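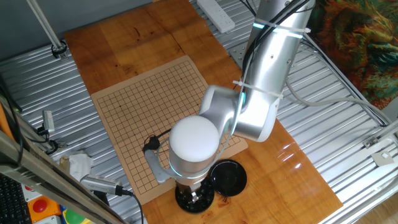
老站桩
先说正事，前两天在隔壁版看到有人说“中路打得稳的人都是站着不动的人”，我憋了一晚上，还是决定单开一帖聊聊。我打业余板球十来年了，一直是五号位，右手，偶尔也投几轮慢速旋转球，算半个全能吧（队友听见会笑）。我的观点很简单：业余比赛里中段那几轮，最值钱的本事是转换击球权，也就是一分一分地偷，把两个跑道端的人不停换过来换过去。打四分谁都爱看，可是对面一旦把外圈守满，你连着三个球闷在自己手里，第四个球多半就要犯傻。我看慢速旋转球的时候，脑子里老想着一个关节的动作，前手的肘就是这个意思，肘领着走，手腕晚一点到，球才压得住，不会飘起来送给近身守位的人。我练了两个冬天才练出点感觉，所以特别想听听大家是怎么打中段的，尤其是打40轮比赛的朋友，咱们慢慢聊，不着急。

绿茶配司康
占个座。同意一半。偷一分当然重要，可你这个说法容易让新人以为中路就是磨。我们Clarnosside那边的联赛，六月以后场地又干又硬，外场快得很，你推一下就到边线了，这种场子还一分一分偷，等于白送对面喘气的机会。我去年有一场打了116分，没出局，真不是吹，里头一大半是边界球，守位一拉开我就往空当里打高的。要是按你的法子，那天我大概七十来分就收工了，球队也追不上那个目标。

老站桩
116分没出局，先给你鼓个掌，这个我是真羡慕，我这辈子最高才70，而且那天对面还漏接了我两次，回家路上我一边高兴一边心虚。不过你说的是快场地嘛，我们这边春天的场子又软又黏，球弹起来慢半拍，你往空当里打高的，十有八九就挂在半空里了。我不是反对进攻，我是说先把转换练熟，进攻才有底子。

跑垒的鸭子
插一句，两位说的其实跟搭档也有关系。我打六号，搭档是那种喊“等等”喊到一半又喊“跑”的人，跟他偷一分简直要折寿。上赛季我被跑杀出局的次数我都不好意思写出来。后来我们俩商量好了，只用三个词：跑、不、等，谁都不许加别的，喊的时候还得喊得让对面守门员都烦。用了小半个赛季，好多了，至少不再两个人站在同一端大眼瞪小眼了。

老站桩
哈哈哈你那个画面我太熟了！喊话这件事值得单独开一帖。我再补充一点，不击球的那个人一定要跟着投手往前走两步，球出手以后再动，重心放低，板子换到靠场中那只手上，这样转身的时候眼睛一直能看见球。好多人板子永远拿在右手，转身背对着球，等回过头来门柱已经飞了。
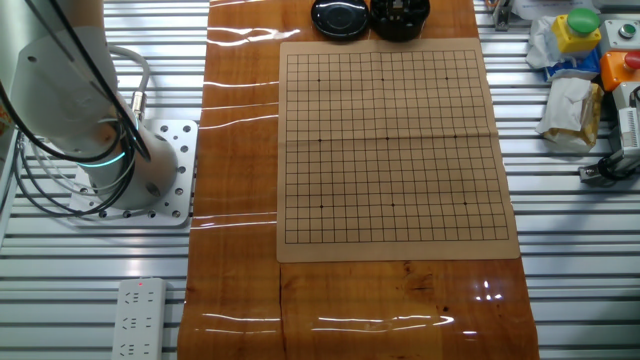 木纹长垫和左边的白色机械臂

绿茶配司康
好吧，喊话这条我服。再说回打法。楼主你有没有算过你自己中段的得分节奏？我用Eratell那个记分软件记了一整个赛季，里面能按轮次拉出来看。我第11轮到第30轮之间，零分球多得吓人，自己打的时候完全没感觉，还以为打得挺流畅的。一看记录，老是连着四五个球没动静，然后一个四分，然后又没动静。所以从这点上说，你讲的偷一分我是该补课的，我只是不同意把它当成第一位。

老站桩
你看，这不就聊到一块儿去了嘛。我没用过Eratell，我还是拿本子记，格子画得歪歪扭扭的，家里攒了一摞，下雨天翻出来看看也挺有意思。零分球这个事我特别在意，我给自己定的规矩是同一个投手不许连着吃三个，第三个球哪怕是软软地往脚边一放，也要想办法跑起来。当然球要是真好，那该挡还得挡，面子不值钱，门柱值钱。

三柱门外
看了半天，我唱个反调。你们都在讲技术，我觉得业余中路的问题八成是上场的时机。我们Louro队前四位经常一塌糊涂，五号走进场的时候第七轮还没完，球还是新的，还在晃，这时候你跟我讲转换击球权？我先把命保住再说。反过来有时候前面打得太好，五号进来只剩三轮，那也不用讲什么转换，抡就是了。所以我教新人从来不教“五号位该怎么打”，只教他先看记分牌，再看球的新旧，再看守位，看完了自己拿主意。

跑垒的鸭子
这个说得在理。不过新人看完记分牌只会更紧张，我当年就是，走到中间腿都是软的，问裁判要站位线的时候把“中门柱”说成了“中间那根棍子”，裁判愣了好一会儿。我觉得还是得给新人一个默认的打法，拿不准就按默认的来，老站桩那套当默认正合适。等他打过三十来场，自然会知道什么时候该改。

三柱门外
默认打法我没意见，我怕的是默认着默认着就成了唯一的打法。我们队里就有这么一位，前面还剩最后两轮要追二十几分，他还在那儿规规矩矩往后方轻轻一拨换一分，换完了还冲更衣室竖大拇指，全队都快急哭了。

老站桩
这位兄弟听起来有点像我年轻的时候……好吧，不光是年轻的时候。你说的我认，最后两三轮是另外一回事，我开帖的时候讲的是中段，可能我写得太啰唆，没把这个界线划清楚，给大家赔个不是。我再把我平时练的东西写一下，供参考。找个人在侧面轻轻抛球，抛软一点，地上摆几个标志碟当守位，每一球都得从两个碟子中间滚过去，滚不过去就算零分。别贪力气，听板子中间那一声闷响就行。练一刻钟换人，换下来的去跑道上练转身，来回跑，跑到不想跑为止。我们队冬天在室内就这么练，垫子弹跳跟真场子不一样，偏快偏高，所以练的是方向和手上的轻重，节奏还得等天暖了到外面去找。

绿茶配司康
抛球那个我拿走了，下回带队里试试。顺便问一句，你们用什么板子？我换了一块Eritz的，说是轻，拿在手里倒是舒服，就是打高球的时候总觉得差一口气，不知道是板子的事还是我胳膊的事。

老站桩
板子我真不太懂，我那块用了好多年，边上都裹了胶布了，手柄胶也换过好几回。我倒觉得打旋转球轻一点好，手腕晚到一点也来得及。高球差一口气，你要不先看看握板的位置？有人换了轻板以后不知不觉下手就握紧了，板面一拧，球就往高处去，不往远处去。你让队友在旁边帮你看看，自己是感觉不到的。

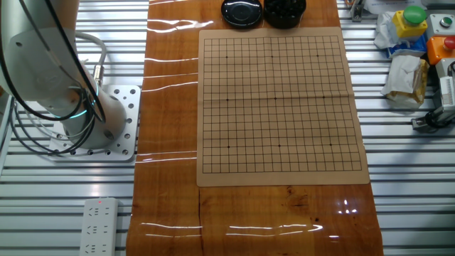 三柱门外
下手握紧这个太常见了，我自己也犯。有个笨办法，下手只用拇指和食指扣着，另外三个指头虚搭，先打一组试试，别一上来就用在比赛里。另外绿茶你那个中段零分球的问题，我猜跟这个也有关系，手一紧，想推进空当的球就直接推到守位的人手里去了，可不就是零分嘛。我还是坚持我前面的意见啊，看局面永远排第一，手上的东西排第二，老站桩你别以为我被你说服了。

跑垒的鸭子
那喊话排第几？

三柱门外
喊话排在看局面前面半步吧，跟你搭档的话排第零。

绿茶配司康
刚在客厅拿着板子比画了一下，下手果然握得死死的，指节都白了。明天晚上去网里试，试完了回来说。老站桩你那个肘领着走，是前肘一开始就抬高，还是球快到了再抬？我一早抬高了肩膀就僵。

老站桩
别一早抬，举板的时候松松地放着，脚迈出去的同时肘跟着起来就行，脚和肘是一块儿的，脚没到肘先到就会够球。肩膀僵的话，可以先不用球，对着影子慢慢走几遍。我有时候在厨房等水开的时候也走两遍，家里人早就习惯了。等你从网里回来告诉我们手感啊，慢速旋转的和中速的最好分开试，两种球迈脚的长短差不少呢。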